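Ekura Tabletop Kitchen, data card

Welcome to Ekura! It's a set of 400 short recordings of small kitchen things being put where they belong, and we loved making it. Maintained by Leonora Dumlao and Heiðrún Snorradóttir. Version 2, 2022-03-11.
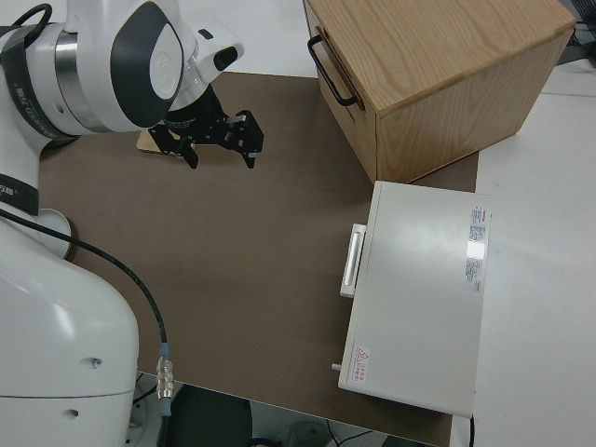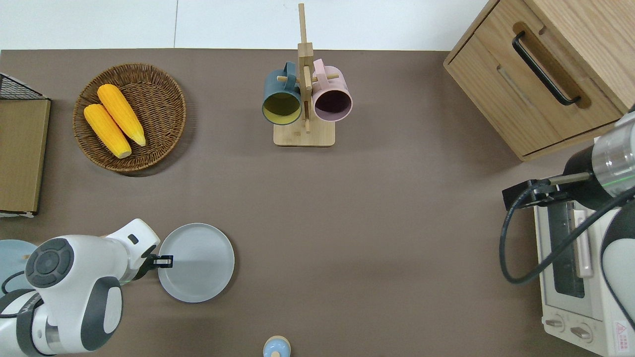

Tidying tasks are split into 13 groups, from storing food to hanging up cups. Our favorite is the mug group! The pink and teal-green mugs on their wooden tree are great for practicing handles, and corn in the wicker basket gets its own label, corn_basket.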